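Fillbridge Soft Pads for two-finger grippers
Sold as a set of 2 pairs. Order code 1269.
Page updated 8/24/22

A word about the old pads first. In April we began getting emails saying the gripper picked up a snack packet beautifully and then refused to give it back. The arm would open over the bin, wave its empty-handed intentions about, and carry the packet off again by one corner of film. Charmaine Dlamini on our returns desk logged 20 of these, one with the subject line "It wants to keep it".

The fault was ours. The old rubber went tacky once it warmed up, and shiny film stuck to it. Worse, people reached in to peel the packet off with the arm still live. Please don't. Stop the arm, cut the power, then peel.

The new pads have a ribbed face and stay grippy up to 20 newtons of squeeze. Beyond that you are making crumbs.

Fits: Brimo and Awasthi fingers. Derkach fingers need the longer screws, sold separately, sorry.

Still got the old ones? If the batch label starts with F, take them off and send them back. We'll swap them free and pay the postage, through gritted teeth.

Wipe with a damp cloth. No solvents, no talc. 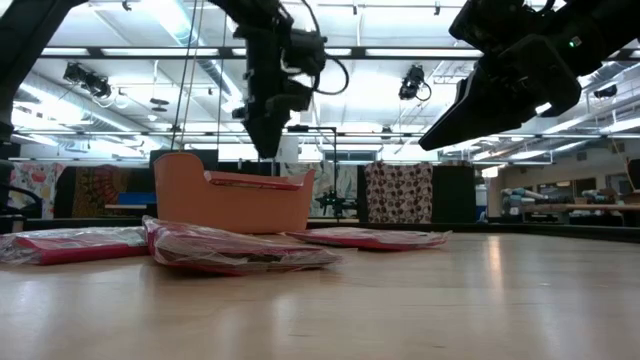
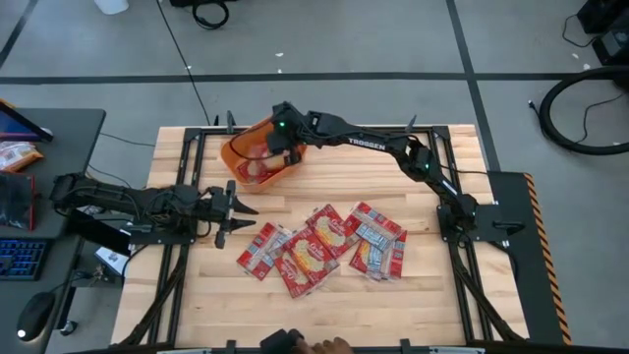
Bin-loading with wrapped packets, two arms and an orange bin.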